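Claten publishes results of first chore trial: sorting from the bin is close, the household is still far

BRANVILLE, December — Claten, a small engineering company that tests automated equipment for workshops and homes, has today published the results of its first chore trial. The trial asked a simple question which many of our customers ask us: can a machine already do the small, boring jobs that people do in a house or on a shop floor?

The short answer from the report is "some of them, with help." Of 180 attempts at picking single pieces out of a bin and handing them over to the next station, the machine finished 63 without any person stepping in. In the other attempts a piece was dropped, held at the wrong place or not picked at all, or an operator stopped the arm for safety.

"I know that 63 out of 180 is not a number that companies usually put in a press release," said Engelbert Widmer, managing director of Claten. "But our customers must decide if they spend money this year or wait. For this decision they need the number as it is."

Why a bin of blocks

The trial was made together with Torley, a joinery and shop-fitting business with 59 employees. At Torley, workers spend a part of every shift taking small pieces from bins and putting them in the right order for the next station. The work is light, but it is repeated very often, and the company has difficulty to find people who want to do it for a long time.

For the trial the pieces were replaced by plain long blocks in a few colors. Blocks are easy to describe and easy to buy again, so that another laboratory can repeat the same test. They are also more difficult than they look. When long pieces fall together in a bin, they lie across each other, and the machine must decide which one to take first. If it takes a piece that lies under another one, both will move, and the plan which the computer made a second before is no longer correct.

Pieces lying close to a wall are a separate problem. A person simply puts a fingernail behind the piece and tips it. A gripper needs free space on both sides, and close to the wall this space is often missing. According to the report, this was the most frequent reason for a failed attempt.

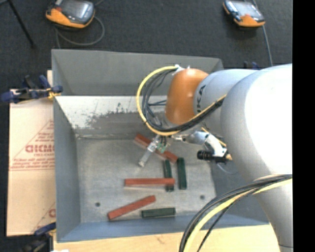
By Akua Addo, press office, Claten

The arm reaches into the bin from one side, and its cables run in a wide loop around the wrist. The bin is held by clamps on the rim. Three red and three dark green blocks lie on the metal floor, and one of the red ones rests across a green one. For a person this would be a job of a few seconds. For the machine, each crossing of two blocks is a new question.

The cables deserve a word also. During the preparation of the trial, a good part of the engineering time went not into the software but into the path of the cables, which must follow each turn of the wrist without pulling. The report gives a full chapter to this subject, with advice for small companies that want to install an arm by themselves.

What went well

The machine was strong with blocks that lay free. When no other piece touched the block and there was space around it, the result was good and it stayed good through the whole day, also in the late hours when a human worker would be tired. The arm did not become slower in the afternoon, and it placed the pieces at the next station with more regular distances than the staff at Torley do by hand.

Color was also not a problem. The system separated the colors well under the normal lamps of the workshop. The team had expected trouble from reflections on bare metal and had prepared a mat for this case, but the mat was never used.

"I was against it at the beginning, I can say this openly," said Yaa Amoah, shift leader at Torley. "I thought we would stand next to it all day and wait. We did stand next to it quite a lot. But for the easy pieces I would take it tomorrow, and my people could do the difficult ones."

What did not go well

Three points are listed in the report as not solved.

The first is the last piece. When only one or two blocks remain, they are often near a wall or in a corner, and the machine tries the same grip again and again. The team added a small push movement to bring the block to the middle. It helped in a part of the cases, and in others the block turned and lay even worse than before.

The second is the time for changing the task. To go from long blocks to another shape, an engineer needed 13 hours of work, including the tests. A new employee at Torley learns the same change before the coffee break.

The third is supervision. In the trial, a trained person was always present and could stop the arm at any moment. Claten does not recommend to run such a cell without a person at the present time.

And the household?

Many readers of our earlier announcements have asked about laundry, dishes and the toys of the children. The report has a short chapter on these questions, written by Ashley Blackburn, who leads the home program at Claten.

Her conclusion is careful. A bin on a workshop bench is a friendly place for a machine. It does not move, its size is known, and no cat sleeps in it. A toy box in a family home has a different content each evening, with soft things and hard things together, and the box itself is perhaps in another room than yesterday. The program has made first tests with a toy box, but the results were too weak to be put in numbers.

"People see a video of a machine folding one towel and they ask me when they can buy it," said Blackburn. "I ask them back how many towels they have, and if all of them are the same size. I believe that the help will come first for single tasks at a fixed place — for example at a counter or a table. I would not like to promise a year."

She also writes that the price of a full arm with its safety equipment is at this moment far above what a household would pay for clearing up a floor. Lighter and cheaper arms exist, but the ones tested until now could not repeat their movements well enough.

Next steps

A second trial will start in spring at the packing department of Sulemana, a wholesaler of kitchen goods. It will use the same method of counting, so that both results can be compared, but with real goods in the place of blocks. Bleddyn Gwilliam, who was responsible for the measurements at Torley, will again lead the work on site.

"The method is strict," said Gwilliam. "If the operator touches the stop button, the attempt is counted as failed, also when the block would maybe have arrived. I had some discussions with colleagues because of this rule. It will stay."

Torley has decided to keep the cell for the moment and to use it for free-lying pieces during the day shift. No jobs will be cut in connection with the trial, the company states.

The full report, with all attempts listed one by one, can be requested without cost from the Claten press office in Branville. Visits for journalists are possible in small groups, after registration. Closed shoes are required in the workshop.

About Claten

Claten tests and installs automated equipment for small and middle-sized businesses. The company is based in Branville and works independently of the manufacturers of the machines it tests.

Press contact: Akua Addo, Claten press office, Branville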